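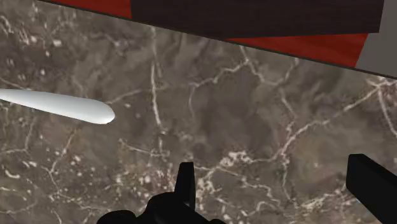 *Fingers apart over the marble worktop, with nothing held between them. Rendered view from the simulator.*

# House rules for a simulated kitchen

The rulebook at Fliltia is 19 pages long and most of it is dull. It says how a worktop should be named in a file. It says which way round a fork is stored, tines first or handle first, and who may change that. One page deals only with what counts as letting go.

Fliltia tests software for robot arms that handle household things. Almost all of that testing happens in simulation, where a kitchen can be put back to its starting state in a moment and a dropped knife costs nothing. The firm had no written rules for its first years. Everyone knew how the tests were run, or believed they did.

That changed after a job for a client called Sayegh. Two members of the team ran the same cutlery test on the same software and came back with very different scores. The cause took a long time to find. One of them had marked a pick as a success when the fingers closed on the handle. The other had waited until the piece was clear of the counter. Both were sensible choices, and neither was written down.

Lovisa Nyberg was given the task of putting it right. She had come from a firm that inspected lifts, and she was used to forms.

"I asked for the definition of a successful grasp and got five answers," she says. "They were good answers. You could have built a test on any one of them."

The first version of the rules, known inside the firm as Silla, was finished in July. It covers three stages: what has to be fixed before a run, what has to be recorded during it, and what may be said about it afterwards.

## Before the run

A tester has to write down the starting position of every object, the joint angles of the arm and the state of the gripper. Open or closed is not enough, so the gap between the fingers goes in as a measurement. The lighting is recorded too. This annoyed people at first, until a change of lamp in one kitchen moved a set of results that had been steady for weeks.

Objects may be moved between runs, but only by the script and only within limits set beforehand. Nudging a spoon by hand because it "looks awkward" is banned. Nyberg says this was the hardest habit to break. People want the robot to have a fair chance, and they tidy up for it without noticing.

Each test is run 20 times from each layout. If a run is thrown out, the reason goes in the log, and the thrown-out run stays in the count. A crash of the simulator is the only exception, and a second person has to agree that it was a crash.
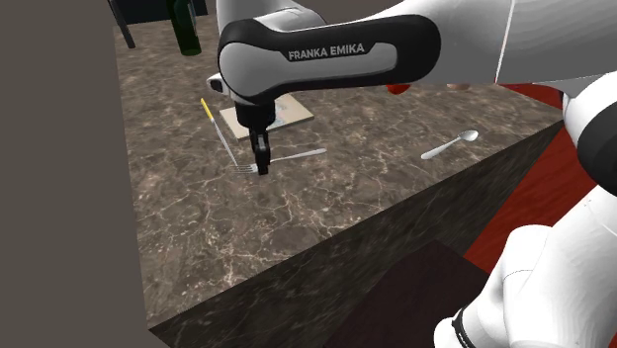 Clearance is the part of Silla that other firms ask about most. The rule says that every object within reach of the arm must be treated as something the arm could hit, whether or not it has anything to do with the task. On a crowded counter that takes some care. With the fingers directly over the fork, a tester still has to list the knife whose tip lies close to the tines, the board behind the gripper, and the green bottle standing further back. Any contact with one of them is logged as a touch, however light, and a run with a touch in it cannot be called clean even if the right item ends up in the right place. The forearm counts as well as the gripper. Early tests watched only the fingers, and several bottles had gone over before someone thought to check the elbow.

## During and after

Camera views are a smaller section but a strict one. At least one has to be fixed, looking at the whole worktop, and at least one has to be close to the fingers. The close view shows the moment of contact well and very little else. The wide view often loses the fingertips behind the arm. A judgement made from one view alone is marked as such in the report.

Success in a picking test now has a single meaning: the object has left the surface, is held by both fingers and stays held for the time given in the test sheet. Everything short of that is a fail, with a code for the type. Testers may add a comment. They may not change the code after the batch has been closed.

The reporting rules are short. A score must be given with the number of runs behind it. Simulated results must be labelled as simulated in the same sentence as the score, and a footnote will not do. Nothing in a report may suggest how a real arm would perform unless real runs were made.

That last rule has cost the firm some goodwill. A client named Stusex wanted a line in its brochure saying its software was ready for the home. Fliltia had run 196 simulated trials for it and no real ones, and would not sign off the wording. The line came out. Stusex has since booked time on a physical arm.

Not everyone at the firm likes the new way of working. Setting up a test takes longer than it did, and there is a fair amount of typing. One engineer keeps a list of rules he would drop, starting with the page on file names. Nyberg has a copy of it and has already agreed to two of his points.

The next version will deal with liquids, soft items and anything with a lid. She expects the lids to take the longest. A jar can be open, closed or resting on its thread, and the team has not yet agreed what to call the third one.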